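Course handouts > Food & Nutrition > Module 7
Last updated 29th July
Search this site Enter keywords Go

Module 7 -- Thickening liquids with starch
Brirkodwood evening course, notes to go with the practical

Read before the November session. Bring an apron. Recipe sheets are seperate, ask at the desk if yours is missing.

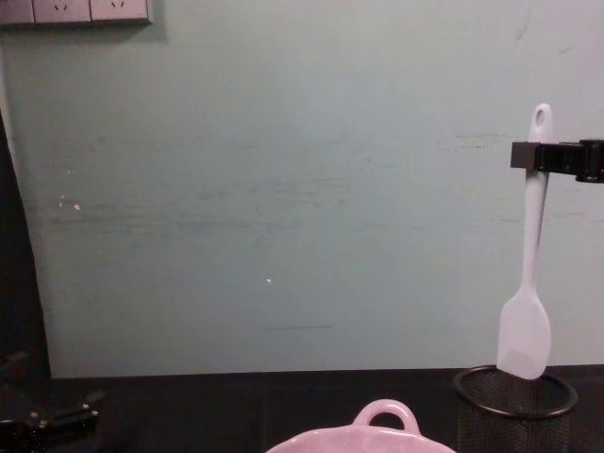
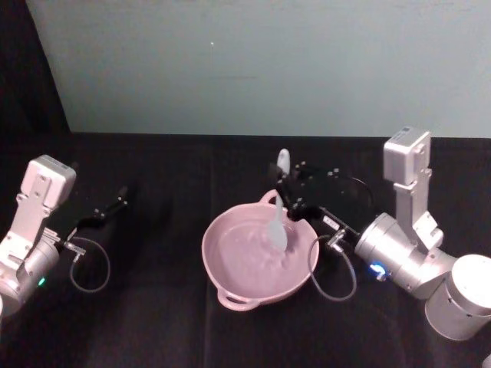
Second picture: two-handled bowl, spoon in the liquid.

What starch does
Granules sit in cold water and do very little. Heat them and they take in water, swell, and the liquid goes thick. Called gelatinisation -- spelling will be checked in the written part. Different starches start at different temperatures. Potato goes early, maize later, wheat somewhere between depending on the flour.

Lumps
Dry flour straight into hot liquid = lumps. Outside of the clump gels, inside stays dry. Three ways round it:
- slurry (starch mixed with cold water first)
- roux (fat coats the grains)
- beurre manié, same idea but uncooked, goes in at the end

Stirring
Steady at first, gentler once thick. Swollen granules break if you beat them and the sauce thins out again. Same with overcooking. Acid does it too, so lemon juice goes in last.

Cooling
Sauce sets firmer as it cools. Judge it slightly thin in the pan. Keep a day or two and water weeps out (syneresis). Freezing makes this worse with maize starch, waxy starches cope better.

For the practical
Work in pairs. 20 g starch per batch, everybody uses the same water. One pair on potato, one on maize, the rest on plain flour. Spoon test: coat the back, draw a finger through, see if the line holds. Write down what you see at once, not at teh end.

Reading: Hubáček, chapter on starches, from page 47. The Irunis booklet is shorter and fine for revision. Shelf mark 2281 in the Irnar reading room, reference only.

Next module: eggs. Custard uses both so don't throw these notes out.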